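Two hand-held grippers, one slice of bread

Friday, July 5, 2019

I spent most of this week going between two sets of finger pads, and I have enough notes now to write them up. The first set is the plain moulded one that came from Romska with the gripper. The second is from Hijazi, with a dark diamond mesh on the inner faces and smooth black rubber round the outside. Both fit the same body, so the camera view and the marker stay where they are when I swap them over.

The test was dull on purpose. Pick up a slice of bread from a small plate, hold it, put it back down. Bread is a good thing to try because it shows every mistake. Too much squeeze and there are two dents in it. Too little and it slides out by the crust. I did 123 picks before I stopped, split between the pads, and went through a fair amount of toast afterwards.

The plain pads were fine on anything stiff. On bread I had to close further than I wanted to before the slice would stay put, and by then the middle had gone flat. The mesh pads held at a wider opening. The dents were still there but shallow, and most had gone by the time I had written the line in the notebook. Crumbs get into the mesh, though. I ended up cleaning it with an old toothbrush every few goes.

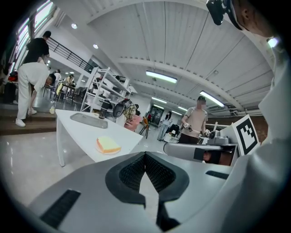 The mesh pads on the gripper, with the bread waiting on the white table.

The other thing I wanted to sort out was the view. My old clip-on camera sat too far forward and lost the fingertips as soon as I tilted my wrist. The wide lens sees both pads all the time, and also the ceiling lights, half the room and a bit of my head. I can live with that. The bright tubes did upset the exposure at first, so I fixed it by hand and left it alone. Polished floors do not help either.

I record to Plilurano, which splits a session into clips of 2000 images. That is more than one pick needs. I cut mine to 700 and found them much easier to check. The marker was picked up in nearly all of them. Where it dropped out, I had usually turned my wrist quickly - slowing down cured most of it.

Weight is the one real complaint. After an hour my forearm knew all about it, and my last picks were worse than my first with either set of pads. If you are comparing two things like this, swap them often and don't do all of one and then all of the other. I did the first morning the wrong way round and had to throw it out.

The mesh pads are staying on for now. Iltton make a softer pair that I would like to try on fruit, but they are out of stock until November.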